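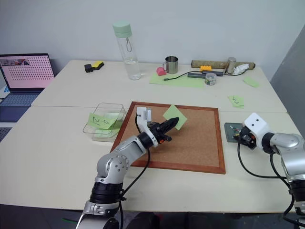

Two arms, cork board and sticky notes

How much should I set aside for spare gripper fingers and cables?
Hayley Stockdale

I'm doing the budget for a two-arm setup that handles paper notes on a cork board, and I have $2,000 left for everything that isn't an arm. Redela quoted me $838 for a spare gripper, which hurts! Do I buy it now or wait until November?

Onyekachi Oyewole
Buy the fingers first, skip the whole gripper. Mine were 33 bucks a pair from Desska and I keep a few in a drawer. Then cables, and get them longer than you think (mine always came up short when the arm reached across). Ask Redela if the quote includes shipping, too.

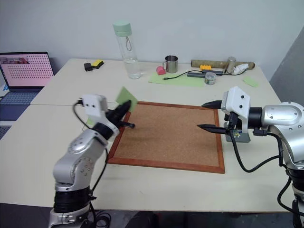
Washington Honorato
I'd go the other way and get the full gripper. Waiting on one part stopped us for 20 days, and all that time the other arm just sat there. See if they'll hold the price till November.

Benedito Vasconcelos
depends on the warranty, what does yours say?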